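Moving the photo archive off the old drives

I have been putting this job off since April. For years my photographs lived on a stack of external drives in the bottom of the wardrobe, each one bought when the last filled up, and none of them a proper copy of any other. Then the oldest one started making a noise on start-up and I decided that was warning enough.

The drives go back 14 years. The first few hundred folders are named by date, because that was how the card reader software did it. After that there is a long stretch named by place, and then a muddle where I used whatever came into my head. I found three folders called "new", one called "new sorted", and one called "sort these" which had been sorted, as far as I could tell, apart from the name.

My first plan was to copy everything to one large disk and tidy it up afterwards. I started that on a wet evening and stopped the next morning, when I saw that the same canal walk had come across from two different drives with different edits in each. If I had carried on I would have had one big mess in place of several small ones. So I wiped the new disk and began again, drive by drive, oldest first.

What I do now is this. I copy one drive to a holding folder. I rename every folder to year, month and place, so the walk along the Brodach towpath is the year, then 04, then Brodach. Then I run a check for duplicates, and only when that is finished do I move the folders into the main archive. The drive goes back in the wardrobe with a strip of masking tape on it to show it has been done. I will not erase any of them until the whole lot is across and I have a second copy in another building.

The duplicate check took some working out. Comparing file names is no use, as my old camera went back to 0001 each time I changed the card and I have dozens of different pictures with the same number. Comparing by contents works for files that have never been touched, but any program that writes a rating or a keyword into a JPEG changes the file, and then it no longer matches the original. In the end I compared the capture time and the camera serial number, and looked at the matches by eye. It is slow. I did it with the radio on.

Raw files were easier. I never let anything write to them, so the edits are all in the small sidecar files next to them. The trouble there was that some sidecars had been left behind when I moved the raw files years ago. I found a good number sitting in otherwise empty folders, and most could be paired up again by name and date. Where they could not, I have lost the edit and kept the picture. I have looked at a few of those edits in old exports and I can live without them. I was very keen on the clarity slider.

I asked Yoga Kusuma from the camera club how he does his, as he has been at it much longer than me. He keeps everything in one folder per year with nothing below that, and relies on keywords to find things. He showed me on his laptop and it did work very well. He typed in a word and there were his harbour pictures, all of them. But he has keyworded as he went along from the beginning, and I would be starting with thousands of frames and not one word on any of them. I may add keywords to the ones I rate highly and leave it there.

The other thing I had not reckoned on was how long I would spend looking. I had forgotten the whole week at Lostard, when it rained every day and I took 700 pictures of more or less the same bit of grey water. I kept 35 of those. The ones I liked at the time were long exposures with the sea turned to mist. The ones I like now are the plain ones from the car park, with people in hoods walking to the chip shop.

I have been fairly hard on the rest too. The rule I settled on was that if I had to zoom in to decide whether a picture was sharp, it could go. Bracketed sets were the worst for wasted space. I used to shoot every landscape at several exposures in case I wanted to blend them, and I hardly ever did. I kept the middle one in most cases, or the darkest if the sky had gone in the others.

Panoramas I left alone. I have a lot of unstitched sets, and it is hard to judge them from the single frames. They have gone in their own folder inside each place, and I will work through them over the winter. I tried one to see, a view over the reservoir at Kinura, and the current software joined it without any fuss where the older version had put a step in the horizon. That was encouraging, so they stay.

Some notes on the hardware, as Javiera Echeverría asked in the comments last time. I am using 2 disks of the same size, one on the desk and one that will live at my sister's. I have not bought a network box. I looked at them and decided I did not want another thing that needs updating. The disk on the desk is plugged in only when I am working on it. Copying from the oldest drives is held back by their slow connection, and there is nothing to be done about that except to start it before bed.

I do check the copies. The copying program I use makes a list of checksums as it goes and reads everything back at the end. It has found one bad file so far, a picture of a hedge. I was pleased it found it all the same, as I would rather know.
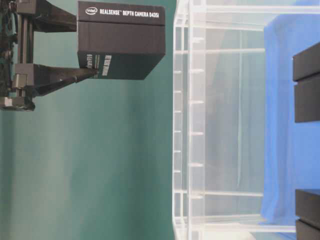 Posted by Rok Janevski on 19th November
Filed under: Photography, Housekeeping

The phone pictures are a separate problem and I have not solved it. They come off with names that mean nothing, they are mixed in with receipts and screenshots, and anything sent to me by somebody else has usually lost its date along the way. For now they are in a folder of their own, by year, and they get copied to both disks with the rest. I went through one year deleting the receipts and it took a whole evening, so I am not in a hurry to do another.

Scans of negatives are in better shape, mainly because there are fewer of them. I name those by the number written on the negative sleeve, and the sleeves are in a ring binder in the same order. If the disks all failed tomorrow those are the only pictures I could get back, which does make me think about prints. I had a small batch done at Santoso last year and they are still in the envelope. I should at least put them in an album.

So far I have done all but the last few drives. The newest are the biggest, but they are also tidier, as I had started to name things properly by then. I expect the main archive to be finished before the new year if I keep to one drive a week. After that the second disk goes to my sister's, and I swap it over whenever I visit.

If anyone has a good way of matching up sidecar files that have been renamed as well as moved, please leave a comment. I have over 35 still with no partner. The name of the original is supposed to be stored inside the file, and in some of mine it is, but in the older ones that line is blank.

Next post will be about the reservoir panorama, as I want to write down the settings before I forget them.

Comments

Siiri Mustonen
I had the same thing with the card numbers going back to the start. There is a setting in the camera menu for continuous numbering, if you have not already changed it. It does not help with the old ones, of course.

Rok Janevski
Thanks Siiri. I changed it on the newer camera but I had never looked on the old one. It is on now.

Ronaldo Ambrosio
For the sidecars, try looking at the capture time inside them. Mine kept that even where the file name was missing. You can sort them by it and put the raw files in the same order alongside. I got most of mine back that way, apart from the bursts, where several have the same second.

Rok Janevski
I will try that at the weekend. No bursts in this lot, I think, so it may well do it.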